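The island that counts itself

The brochure handed out on the Getent ferry says that Ukari is a country of 11 islands. The government's own map, pinned up in the ticket hall, shows nine. When I asked at the counter which was right, I was told that two of them are only islands at low tide, and that it depends who wants to know.

Ukari is full of numbers like this. The population is given everywhere as 1124, a figure so exact that you feel rude doubting it. It has been painted on the sign at the harbour for as long as most people in Flivila can remember, through births, funerals and the steady loss of school leavers to the mainland. The last full census was cancelled when the boat hired to do the outer islands broke down. The sign was repainted anyway, in the same figure and a nicer blue.

Does it matter? To the people who live here, not much. To those who hand out money, a great deal. Grants for the clinic, the airstrip and the water tanks are all worked out per head, and a country that admitted to having shrunk would get less of everything. I'm not accusing anyone of lying. I only notice that the number has never once been wrong in the direction that would cost something.

Independence, and what came with it

The official story is that Ukari became a nation in 1973, after a vote in which the islanders chose freedom with one voice. There was a vote. I have read the one-page record of it, kept in a drawer at the library in Flivila, and it gives the turnout but not the result. The ruling power had already closed its office and sold the furniture.

What the new state got was a flag, a seat at some meetings and the debts of the Ogilvie company, which had dug phosphate out of the northern end until there was none worth digging. Ogilvie is spoken of fondly in the tourist leaflets, where it "built the roads". It built one road, from its pit to its jetty. The rest were made by people walking.

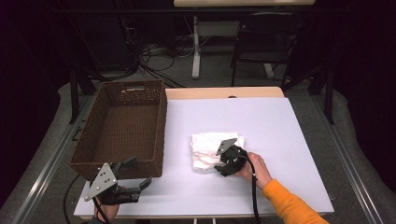

The capital question

Flivila is the capital. Getent, a day's sail south, says that it is too, and has a parliament building to prove it, paid for by a foreign donor who seems not to have checked. It has a fine roof and no members. Parliament meets in Flivila, on a Monday, in the church hall, and has to be out by five for choir practice.

Between the two lie 260 kilometres of open sea and a ferry whose timetable is best read as a statement of hope. I waited three days for it. Each morning the board promised a midday sailing, and each afternoon somebody wiped the board clean.

Now there is talk of a third capital, purpose-built, on an island where no one lives. The plans show a marina, a bank and a row of palm trees. They don't show where the drinking water would come from, and the official who unrolled them for me put them away again fairly quickly when I asked.

I would like to be more hopeful. The place is lovely, the fish is good and I was treated kindly by everyone I pestered. But a country should at least be able to say how many islands it has.

Comments (3)

saltpan: My mother was born in Getent and it was ALWAYS the capital. Flivila only has the post office.

Northender: Bit harsh on Ogilvie. They did the clinic as well, though I grant you it had no doctor.

ferrywatcher: Three days is nothing. Try it in March.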